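Which fingers and which camera for picking a flat plate by the rim?

Posted by Edileuza Portela in Grippers and end effectors
Tags: parallel gripper, wrist camera, dishes, two arms

Good afternoon to all. I excuse myself in advance for the long message, English is my third language and I prefer to write too much than to be misunderstood.

I am testing two sets of fingers on a two-arm robot. The task is simple to say: a plate lies flat on a white table, the right gripper must take it by the rim, lift it, and put it in a dish rack next to the others. The left gripper waits on its side and is not used at this stage.

The first set is Geder, straight and thin, with a hard tip. The second set is Arix, wider, with a soft pad glued on the inside. Both are mounted on the same parallel gripper and the opening is the same. The controller is from Marinho and I run it in position mode with a limit on the closing force.

With the Geder fingers I made 103 attempts in one week of December. The lower finger goes under the rim quite well, but when the gripper closes, the plate often turns a little around the contact point, and then it arrives at the rack with a wrong angle. With the Arix fingers the plate doesn't turn so much, but the pad is too thick and pushes the plate away before it can enter under the rim. I tried to approach lower, and then the pad rubs on the table and the controller stops with the force error.

My second doubt is about the cameras. I have one at the head and one at the wrist. From the head the plate on the table is easy to find, it is an oval and the edge is clear. But the rack is full of plates one behind the other, and from the head I see only a band of each one. From the wrist camera I see better how they lean, but a plate which is near fills half of the picture and covers the lower part of the first ones in the row. My colleague Helge Hellström wants to remove the head camera and do all with the wrist. I am not convinced.

So I would like to know:
which shape of finger do you use for a low rim on a hard table, and do you let the wrist camera decide the last part of the movement into the rack?

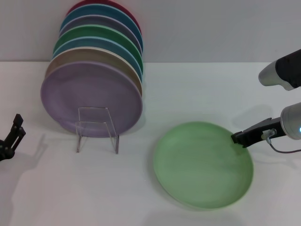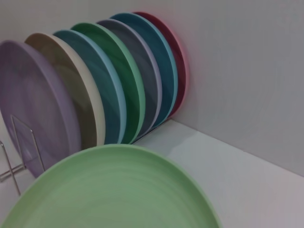

The green plate and the rack, first from the head camera, then from the wrist camera.

I can change the fingers in some minutes, so I am able to test what you propose. I can also print new ones, but our printer is slow and I must share it.

Thank you for your patience.

3 replies

Hélder Loureiro

Good morning Edileuza. I had nearly the same problem with saucers, which are worse than plates.

About the fingers: I would not choose between your two sets. I would make the two fingers different from each other. The lower one should be hard and thin, like a small spatula, with a bevel at the front. The upper one can have the soft pad, as it never has to enter anywhere. With this combination the rotation of the plate was much smaller for me. A pad of soft rubber on one side is enough if it is wide. If it is narrow, the plate turns on it like on a nail.

Please check also where the cable of your fingers goes. I see in your first picture that it makes a loop below and returns to the right. In the rack movement the wrist turns a lot, and a loop like this can catch a plate that is already standing. I lost one evening for this reason. Put a small clip and leave the loop only on the side away from the rack.

About the height: do not go lower with position control. Go down slowly until you feel the table, then raise a very small amount, then advance horizontally. The Marinho controller has a mode for contact, if I remember well it is in the second menu, but you need to enter the correct mass of the tool. My tool with cable was 759 grams and I had forgotten the cable, so the contact was always declared too early. Weigh it, do not trust the drawing.

About the cameras I agree with you and not with your colleague. I keep both. The head camera chooses the plate and the free slot. The wrist camera corrects only at the end, before closing and before releasing. During the transport I ignore the wrist image completely. The plate in the hand hides too much and the estimation jumps.

Siv Forsberg

Buy a suction cup. We have Arton cups and they did over 2000 cycles on plates before the first one was changed. You don't need fingers for this.

Edileuza Portela

Thank you Siv, but for putting the plate in the rack I am afraid that the cup comes between this plate and the one behind. Also our plates have not a perfectly smooth surface. I may try it later.

Hélder, the idea of two different fingers is good and I am a little ashamed that I did not think of it. I will mount one Geder below and one Arix above this week. The mass of the tool in my configuration was copied from the old gripper, so this is certainly wrong too.

Glenys Haworth

Two things to add to what Hélder wrote, with which I mostly agree.

Look at your light. A pale plate on a white table gives a weak edge on the bright side, and the soft shadow at the other side can be taken for the rim. I had errors of several millimetres only from this. I solved it by fitting the whole ellipse and throwing away the points which are in the shadow. A darker mat would also help, but then you must be sure that the fingers do not lift the mat together with the plate.

For the rack, I would not ask the wrist camera to find every plate. You need only the front one and the next free slot. Take one wrist picture before you pick, while the hand is empty, with the rack in full view, and store the pose. The thin wires of a rack are difficult for a depth camera in any case, mine gives holes there, so I measure the rack once by touching it with the finger tip and I fix it to the table with tape.

One question for you: when the plate turns, does it turn always in the same direction? If yes, I would suspect that the gripper is not pointing to the centre of the plate at the moment of closing, and then new fingers will hide the error without removing it.

Edileuza Portela

Yes, nearly always the same direction, the far side goes down and to the left. I will check the alignment first, before I touch the fingers. I will write the results under this same topic.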